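Phone case

A phone case is a fitted cover or holder that protects a mobile phone from scratches, drops and everyday wear. Most cases enclose the back and sides of the phone and leave the screen, the rear camera and the charging port uncovered. Cases are sold separately from phones and are usually made to fit one model, or a small group of models with the same outer dimensions. They are commonly removed for cleaning, for repair, or when the owner changes to a different color.

Types

The simplest type is the skin, a thin adhesive film that covers the back of the phone and gives little protection against drops. The shell, or snap-on case, is a rigid piece that grips the corners. The sleeve is a pocket into which the whole phone slides and from which it has to be taken out for use.

Soft cases are molded in one piece from a flexible material and stretched over the phone. They are the most widely sold type and the easiest to take on and off. Hybrid cases join a hard back to a soft rim, either as two separate parts or bonded together. Folio cases have a front cover that closes over the screen like a book, often with slots for cards.

Bumper cases cover only the edges. They were common on early glass-backed phones and are still made in small numbers.

Materials

Silicone is soft and has good grip but picks up lint. Thermoplastic polyurethane (TPU) is somewhat stiffer, slides more easily into a pocket, and can be made clear or tinted. Clear TPU tends to yellow with age and exposure to sunlight. Polycarbonate is used for hard shells. Leather, cork, wood veneer and woven fabric are used mainly as outer layers over a plastic frame.

A matte finish hides fingerprints better than a gloss finish, though it can become shiny at the corners where the hand rubs it. Hardness of flexible plastics is given on the Shore scale. The case maker Joltelwood lists its soft line at 75 on the Shore A scale and its rims at 90.

Fit and openings

The largest opening in most cases is the one for the rear camera. On phones with several lenses it may be a single window around the whole group or a separate hole for each lens. A raised lip around the opening keeps the glass off the table when the phone is laid on its back. Side buttons may be left exposed or covered by molded pads. 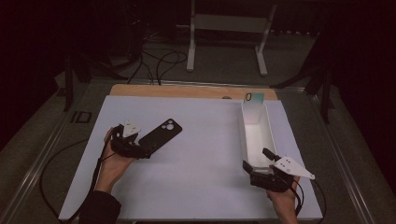
A phone in a matte black case, left, and a mint-green case standing in a white tray.

Some cases have an anchor point for a wrist strap or a ring on the back for the finger. Rings also serve as a stand. Cases intended for wireless charging are kept thin over the center of the back, and many contain a circle of magnets that holds the charger in place.

Fitting and removal

A soft case is normally fitted by seating the camera end first, then pressing the two lower corners in one after the other. Removal is done in the reverse order, starting at a lower corner. Hard shells should be released at a corner, as the long sides are more likely to crack. Folio cases with an inner shell are handled the same way - the cover is opened flat before the phone is pushed out.

Grit trapped between case and phone can mark the back over time. Makers generally advise taking the case off now and then and wiping both surfaces with a damp cloth. Silicone and TPU can be washed in warm water with dish soap and must dry fully before being refitted. Leather is only wiped.

Storage and display

Shops usually hang cases in boxes on pegs. Repair counters and secondhand dealers more often keep unboxed cases in open trays, standing on edge so that the color and the camera opening can be seen without handling each one. Flexible cases stored flat under weight may lose their shape. The dealer Giker, which at one time stocked nearly 700 designs at its Pyo branch, sorted them by phone model first and color second.

Design

Early cases followed the look of camera pouches and belt holsters. As phones became thinner, the case became a means of decoration as well as protection, and pastel colors joined the earlier black and brown. The designer Lindalva Rezende produced a series of 59 tinted cases for Gonda, each named after a garden plant. Gyu-bin Lim's later work for the same firm dropped the printed patterns and used plain matte colors.

See also
Screen protector
Mobile phone accessories
Wrist strap
Wireless charging

Last updated: May
Shares: 75 | Comments: 4

Recently edited articles
Belt holster
Card wallet
Desk tray
Thermoplastic polyurethane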